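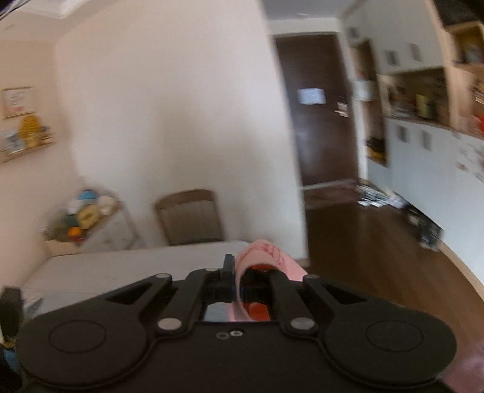

Pink cloth held by one fold, with the table ahead.

Folding Cloths by Gripper: Where It Stands

Deepak Sengar
18 August 2026

Cloth is still the hard case. A two-jaw gripper will pick up a mug or a block all day, but those keep their shape when lifted. A dish towel does not. Once the jaws close, the rest of the fabric hangs wherever gravity puts it, and the next grasp has to be planned from that.

What works now, on a clear table:

Picking up one cloth. Reliable if the jaws take a raised fold. Pinching at a flat spot usually slides off or drags the whole piece.

Folding in half. Fair. Start with the cloth spread flat, grip a corner, carry it low across the surface. Lifting high lets air under the fabric and the edges land crooked.

Folding in quarters. Poor with one arm. The second fold shifts the first. Hold the finished edge down with a weight or a second gripper.

Sorting a mixed pile. Not yet. Two thin items stuck together still get picked up as one.

Notes on setup

Use a plain table top that contrasts with the cloth. White on white costs you the edges. Faint prints cause less trouble than bold stripes, which the software tends to read as folds.

Set closing force low and raise it in steps. My Stoson jaws mark thin cotton above setting 10. The Filonico pads are softer but pick up lint – wipe them every 200 grasps or the grip gets unpredictable.

Check the linkage pivots for play. A little slop does not matter on a box. On a hem it is the difference between one layer and two.

Training by demonstration takes more passes than people expect. I logged 2,000 on one size of towel before the half fold was steady, then changed to a thicker towel and needed 3,000 more. Vary the starting position from the first session.

Is it worth it at home?

For folding, no. A person clears a basket before the arm has finished its third towel. For fetching single items off a table and dropping them in a bin, yes, if you can live with the pace.

Shop rags are a better first job than laundry. A crooked fold does no harm, and the sizes are all the same if you buy them by the bundle.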